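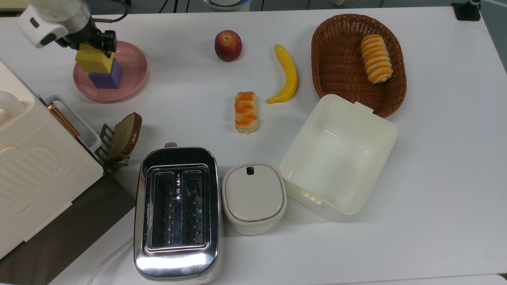 ok so I got my knuckles pinched by a gripper at work and I've been promising people the full story, so, thread. Everybody's fine. I have a bruise and a new opinion about reset buttons.

---

Quick background for the non-robot people who follow me for the bread posts: I run a tabletop cell at a small shop in Posesdale. The arm picks stuff up, puts stuff down, and we log whether it did it right. Blocks on plates, fruit in baskets, that kind of thing. All day.

---

The arm and its controller came to us as a package from an integrator called Grunau. The gripper is a Bandatik, bolted on the end, with its own little control board. Remember that part. Its own little control board.

---

So it's the block routine. Purple block on the pink plate, yellow block on top of purple, let go, back off, next. It's the most boring thing we do and I could watch it in my sleep (I have, I think).

---

Run 1841. The arm has the yellow block, it's right over the purple one, and it just stops. No crunch, no beep. The status light goes amber and the screen says fault 1018.

---

I look up 1018 and the manual says "peripheral communication lost." Great. Which peripheral? Doesn't say. There's only one peripheral on this thing so I guess they figured I'd work it out.

---

And what do you do when the robot is frozen holding a block? You hit the stop, you take the block out, you reset, you go again. I'd done that so many times that I'd quit thinking of it as a step.

---

I hit the stop. The arm's brakes clunk like normal. The fingers stay closed on the block, also normal, it's built so it doesn't drop whatever it's carrying when it gets stopped.

---

I wiggled the yellow block and it was really stuck in there. So I had one hand on the block and kind of braced the other one on the finger linkage, to get some leverage. I know. I KNOW. Keep reading.

---

And then the fingers opened by themselves. All the way. Stop button still pushed in, arm still locked, amber light still on. I had time to think "oh nice, thanks" and then they closed again, on me.

---

It wasn't a crush or anything! We run the grip force pretty low for the blocks and it let go when it hit its force limit. But it got the skin over two knuckles and I said a word that people in the front office heard.

---

The block landed on the plate, bounced, and took off toward the bread roll. If you want to know how my brain works under stress, I watched where the block went first and looked at my hand second.

---

Ice, then the accident form (yes, you fill out the form for a bruise, please fill out the form), and then I put a big DO NOT RUN note on the cell and pulled the power. For real pulled it, at the wall.

---

Now the question is: why did a gripper move when the stop was pressed?

---

Guess one was that the stop button was bad. I checked it the next morning with a meter and it's perfect. Both channels open, the arm drives lose power, brakes on. The arm did everything it was supposed to.

---

Guess two was that somebody's script sent a late "open" command. I went through the Nishad logs (that's the software we use to run tasks and record everything) and there's nothing. No command to the gripper at all after the fault shows up.

---

So it moved and nobody asked it to. I love that. That's exactly what you want to read in a log file with an ice pack on your hand.

---

Guess three is the one that panned out, and it took me way too long because I was looking at software and the problem was a cable.

---

The gripper gets power and data through one black cable that loops up along the arm. Where it goes through the strain relief, the jacket looked fine. I flexed it with the meter on and the power line dropped out for a blink and came right back.

---

A blink is all it takes! Gripper board loses power, gripper board reboots. The controller sees it vanish from the network and throws 1018. So far that's all reasonable behavior.

---

But when a Bandatik board boots up, the way ours was set, it homes itself. Homing means open all the way, close all the way, find out where the ends are. It doesn't wait for a command. It wakes up and does its stretches.

---

"But the stop was pressed!" Yeah. The stop cuts the arm. When I traced our wiring, the gripper supply comes straight off the 24 volt rail and never touches the stop circuit. It was never going to be stopped by the stop.

---

And there's sort of a reason for it, that's what bugs me. If you cut gripper power you might drop the part. For somebody carrying something heavy over something expensive, holding on is the safer choice. I'm carrying a block over a plate.

---

What I can't forgive is that I'd been treating "stop pressed" as "nothing moves." It's in the risk assessment. In my handwriting. "E-stop removes power from all motion." I wrote that and never tested it on the fingers.

---

And the board came back late, too. My best guess is the first dropout froze the run, and then me yanking on the block moved the cable and made the second one. So I pretty much pressed the go button myself, with my hands in it.

---

I wanted to see it happen again before I changed anything. Hands off, guard up, yellow block in the fingers, and I nudged the cable with a long wooden spoon from the break room. Stop pressed the whole time.

---

It homed on 14 of the 70 nudges. That's one in five. The spoon is now labeled TEST EQUIPMENT and has not been returned to the break room.

---

Also, and I felt kind of sick about this one, I searched the old logs for 1018. It had been showing up since January. Now and then at first, then more. Every time, somebody cleared it and kept going. A lot of those somebodies were me.

---

Each one was a dropout on that same cable. A couple of them have a little gap in the gripper data and then a position reading of fully open, where it should have said "holding block." It was sitting right there in the recording.

---

We scored those runs as "dropped object" by the way. So for months the task numbers had robot mistakes in them that were really a bad wire. I'm relabeling those by hand now, which is about as fun as it sounds.

---

OK, fixes. First one, new cable, with a bigger loop so it doesn't bend tight when the arm reaches to the far side of the table. The old one was zip-tied way too snug at the wrist. I remember being proud of how tidy it looked.

---

Second, homing on power-up is off. It's one checkbox in the Bandatik setup tool. The gripper now wakes up, reports "not homed," and sits there till somebody sends the command from the screen, outside the guard.

---

Third, the gripper supply goes through a safety relay now, so the stop kills the fingers too. Before we did that we checked that ours just stays where it is with no power -- it does, the drive doesn't back-drive -- so it still hangs on to the block.

---

If you copy this, check that last bit on YOUR gripper. Some of them go limp, and some have a spring that pulls them open or shut. Ours doesn't. Please don't take a stranger's wiring advice off a social media thread without checking.

---

Fourth, there's a release procedure, and it's taped to the guard. Stop pressed, supply light off, look at the supply light again, then use the manual release screw. No prying. No bracing your hand on the linkage like a genius.

---

Fifth, 1018 can't be cleared from the run screen anymore. You have to go into the fault page and type what you found. People grumbled. I grumbled! It's annoying at four in the afternoon when you want to finish a batch.

---

Grunau was decent about it, I'll say that. I sent them the logs and a drawing of our wiring and they called back the same day. They're adding a page to the handover packet about what the stop does and doesn't cut on each option.

---

I did ask them why it wasn't in there already and the answer was that it is, sort of, in the drawings, if you follow the gripper line across three sheets. I hadn't followed it across three sheets. So, shared custody on that one.

---

Some replies are asking if the gripper is "collaborative." The box says so. I don't want to get into it too much, but a low force limit is why I've got a bruise instead of a broken finger, and it still shouldn't have been moving.

---

Somebody else asked about the toaster and if we've tested the stop with all the other stuff on the table. The stop has nothing to do with the toaster. I've now written that down in the risk assessment in those words.

---

Things I'd check on your own cell this week if you have one: press the stop, then power cycle the gripper by itself, and stand back and watch the fingers. Takes two minutes. Do it with something in the grip and with nothing in it.

---

Then search your logs for whatever your version of 1018 is. If it's there more than once and the notes field is empty, go flex some cables.

---

Where we are as of 11/9/21: new cable in, relay in, same nudge test with the same spoon, and no movement. Block routine is back up at reduced speed and I'm sitting next to it while it stacks.

---

Knuckles are yellow-green now. I'll post the wiring sketch tomorrow once I redraw it so a human can read it.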